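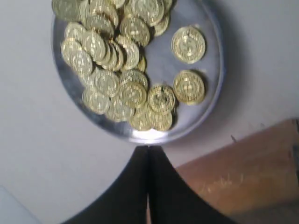 FLEVURIK PRESENTA JENGATE, UN JUEGO DE CONTAR MONEDAS PARA LA MESA DE CASA Y LA DEL AULA

Última actualización: 22 de septiembre de 2018

Kundlow — Flevurik saca a la venta Jengate, juego de mesa con monedas doradas de juguete y plato redondo. Ya disponible en la tienda de Kundlow y por encargo. Resto de puntos de venta, en enero.

La idea es sencilla. Un montón de monedas en el centro, un plato metálico de borde bajo, jugadores alrededor. Se cogen monedas, se cambian, se devuelven al plato. Gana quien llega antes a la suma de su tarjeta sin pasarse. Partidas cortas, reglas en una sola hoja por las dos caras.

La caja completa trae 104 monedas, el plato, las tarjetas de suma y la hoja de reglas. De dos a cinco jugadores. También habrá bolsa de recambio solo con monedas, porque se pierden, sobre todo debajo del sofá. La bolsa no lleva plato ni tarjetas, ojo al hacer el pedido.

Las monedas son todas del mismo color dorado, con el canto estriado y el dibujo en relieve. Se buscó una pieza con algo de grosor, que se pueda coger de canto y que haga montón de verdad al volcarla. Las primeras pruebas se hicieron con fichas finas y no convencieron: se pegaban unas a otras y los niños más pequeños acababan arrastrándolas hasta el borde de la mesa. Descartadas.

El plato. Aquí hubo más discusión que con las reglas. Primero un cuenco hondo, donde solo se veían las monedas de arriba. Después una bandeja cuadrada, con las esquinas llenas siempre. Al final, plato redondo y poco profundo, de superficie brillante — se ve el montón entero y se puede apartar una moneda a un lado sin sacarla del juego. Esa parte vacía del plato tiene su función en las reglas, se llama «la espera» y allí van las monedas que nadie ha reclamado todavia.

Sobre el embalaje. Jengate se envía en caja de cartón marrón, sin plástico por fuera. Las monedas van en bolsa de papel dentro de la caja, el plato debajo. El montaje de las cajas se hace en Kundlow, a mano, en una sala pequeña con mesa larga y el cartón apoyado en la pared. La primera tirada es de 618 cajas. No hay fecha para una segunda, dependerá de enero.

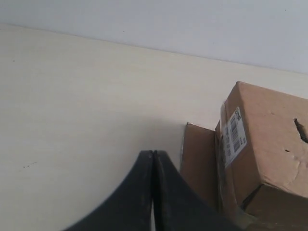
Desde Baláž, que ha tenido el juego en préstamo estas semanas, cuentan que la parte de sumar se entiende enseguida y que lo que cuesta es recoger: con prisas las monedas vuelven a la caja de cualquier manera y alguna se queda por la mesa. Piden una bolsa más ancha de boca. También dicen que el plato suena bastante al volcar el montón de golpe, y que ellos han acabado poniendo un paño debajo. Flevurik ha tomado nota de lo primero y la bolsa de la próxima tirada será más ancha. Lo del paño se añade como consejo en la hoja de reglas.

Para el aula se ha preparado una segunda manera de jugar, sin ganador. El grupo reparte el montón en partes iguales y aparta en la espera lo que sobra. Después se vuelve a juntar todo y se reparte entre un jugador más. Sirve para trabajar el reparto y el resto sin papel. No hace falta la caja entera, con un puñado de monedas por mesa es suficiente.

Cuestiones prácticas para tiendas y centros:

Pedido mínimo para tiendas: 5 cajas. Las bolsas de recambio se piden aparte y sin mínimo.
Centros escolares: préstamo de 2 cajas durante un mes, recogida y devolución en Kundlow.
Limpieza: monedas y plato, paño seco o apenas húmedo. No al lavavajillas.
Piezas pequeñas. No apto para menores de tres años.

Las monedas de Jengate son de juguete y no tienen valor de cambio. El símbolo del dólar se eligió por ser fácil de reconocer de un vistazo, también del revés o con la moneda medio tapada por otras. Las tarjetas de suma no mencionan ninguna divisa, solo cantidades, de forma que cada casa puede llamarlas como quiera. En las pruebas salieron doblones, euros y galletas.

Quien quiera ver el juego antes de comprarlo puede hacerlo en la tienda de Kundlow, en horario de apertura, hay una mesa montada con el plato y las monedas. Se puede jugar una partida entera, no hace falta reservar. Grupos grandes, mejor avisar antes.

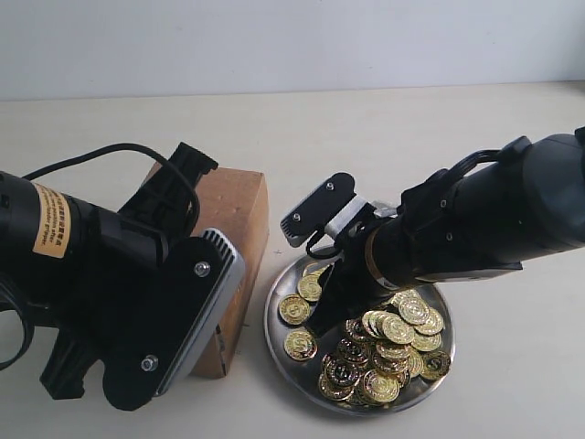
Monedas doradas con el símbolo del dólar en un plato de acero inoxidable, junto a una caja de cartón marrón.

Material para prensa: reglas en PDF, texto de la caja y fotografías, a peticion en la oficina de Flevurik en Kundlow. Las cajas de muestra para reseña son limitadas y se mandan por orden de llegada, indíquese medio y dirección de envío. Devolución no necesaria.

Flevurik — juegos de mesa y material de aula. Kundlow.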